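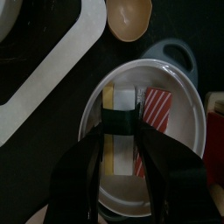

## Pre-purchase check, gripper cell 2 (2 September 2022)

Checked by Ritu Pandey. Copy to Vitalii Holovko for the budget.

- [x] **Both fingers close on a mixed stack.** Banded bundle in the white bowl, one finger each side. OK to keep this finger shape on the order.
- [x] **Dark tabletop.** Pale items stand out well. No new surface needed.
- [ ] **Finger pads.** Bridoteck quote is for 3 pairs. Ask for 9, as we'll go through them by May.
- [ ] **Toy kitchen set.** Blue pot and white bowl are fine. White frame has faint scuffs, leave it off the replacement list.
- [ ] **Wrist cable.** Not inspected. Sivaprasad to do it Monday.
- [ ] **Guarding.** Plarkley wants $2,000 for panels. Hold until Daly sends a second price.
- [x] **E-stop.** Tested 7 times, no faults.

Spare controller moved to next year's budget.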